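The Gretard went onto the bar at Tirncombe a little before dawn, and I was down below with a ladle in my hand, because it was my turn at the porridge and I have never in my life been on deck for anything important.

You'd think a shipwreck would be loud. I'd been promised loud! All the way out from Altska the older hands told us about masts coming down like trees and men screaming for their mothers. What I got was a long soft groan, like a cow lying down, and then the porridge slid off the stove and went all over my boots. That was it. That was the end of my career at sea, and I was 16 years old.

We were 20 when we left, counting the captain and the ones who were chained up forward, whose names I wasn't supposed to learn and did. By the time we'd waded ashore through the breakers (cold, so cold, I can still feel it in my teeth) it didn't seem to matter who had been chained. The captain tried to line us up on the sand in the old order, them on the left, us on the right, and we all just sort of milled around, and after a while he sat down on a cask and took his hat off.

I liked him better after that. I think most of us did.

The first week we ate shellfish and complained. The second week we ate shellfish and didn't have the strength to complain. There was a hill behind the beach that somebody named the Potgieter, after the ship's cat, who had made it to shore drier than any of us and wanted nothing more to do with us. Every morning two of us climbed up there to look for a sail. I went up more than my share. I told people it was for the lookout, but mostly I liked the quiet, and there were berries on the far side that I'm ashamed to say I kept to myself.

On the Monday of the third week I came over the top with purple all over my chin and found six people sitting by my bushes, eating my berries. Well, their berries. I saw that right away. There was an old woman, a couple of men, and three children who thought I was the funniest thing that had ever walked over a hill. I had one boot, and my trousers were held up with signal line.

I didn't know a word of their language. I said good morning. The smallest child said it back to me perfectly, in the captain's accent, and that's how I found out they'd been listening to us from the grass since the day we landed. 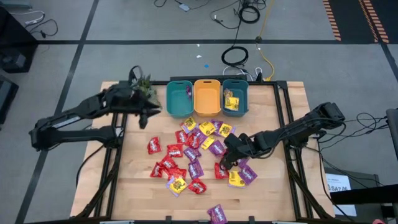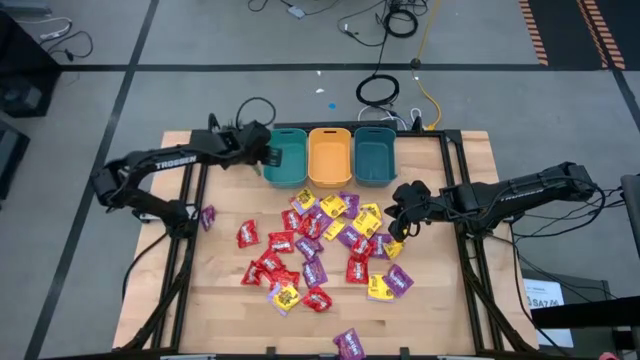
The old woman decided I was stupid but could be taught. She took me along the creek that afternoon and made me dig for roots, and when I dug in the wrong place she took the stick away and did it herself, sighing. At home I'd had a sweet tooth so bad my mother hid the sugar in the coal bin. If you had shown me a heap of wrapped candy right then, like the one spread out on that table in front of the three bins, I'd have gone in headfirst and eaten the paper too. Instead she handed me a root, black with dirt, and I wiped it on my sleeve and bit it, and it was sweet. Not very. I cried anyway, and she patted my head the way you'd pat a goat.

I took some back to the beach in my shirt. The captain turned one over and over in his fingers and asked me where I'd gotten it, and I looked up at the hill, and I told him I'd have to ask if he could come.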